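Notebook, Ollport sim bench, December
Gripper geometry and camera placement, continued

Picked up from the last entry. The open question was whether the Gradau finger model needs its own approach offset or can share the one we tuned for the Salian. Ran both through the same room set in the simulator, controller unchanged (Cornent, default gains), seed 3818.

Batch size was 108 approaches per finger model. Approach speed held fixed. The only things allowed to vary were the start pose of the base and the finger opening at the moment the approach is triggered.

Salian: 66 clean stops inside tolerance. Gradau: not counted yet, the log parser chokes on the new joint names. Saranya Kaimal has a patch for that and will push it tonight. Until then I am only looking at renders and at the contact traces by hand.

Side work while the batch ran: checking what the different viewpoints give us for judging the opening before contact.
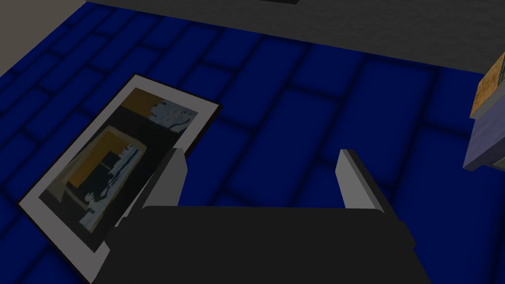
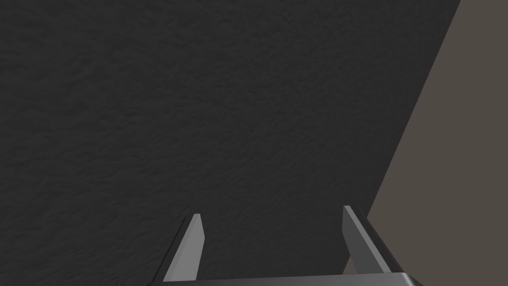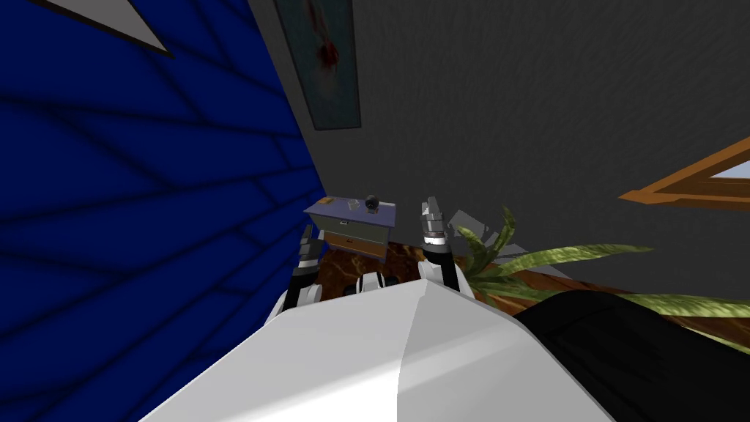

Grippers open and empty in all three.

Camera placement matters more for the offset question than I had assumed when I wrote the plan. A close view fixes the finger spacing well enough, but depth to whatever is behind the fingers has to come from something else. Against the blue tile there is a regular grid to compare with, and the framed picture lying next to the left finger gives a second reference. In the second view there is only the dark mottled surface and one straight diagonal edge, and I could not say from the render how far off either plane is. The third view, from behind the white body, has both grippers and the nightstand with the black ball on it, so left-right alignment is easy to judge, but the fingers come out small and a minor error in opening would be hard to spot.

Conclusion for now: keep the close view for opening, use the body view for coarse alignment, and do not trust either one for range. Range comes from the depth channel or it is left out of the report.

Texture on the dark surface: the grain is fine and low contrast. I expect the feature matcher to do badly there. Will raise the matcher threshold in a separate run and leave this batch as it is, otherwise the two finger models are no longer comparable.

Contact traces, Gradau, first 9 read by hand. Two show a short spike before the main contact - possibly the fingertip edge touching first, possibly a solver artifact. Halving the time step should separate the two.

To do
Merge the parser patch, rerun the count for Gradau
Half time step on the two odd traces
Log camera pose with every render (missing from this set)
Ask Saranya whether the Salian offset was tuned before or after the joint rename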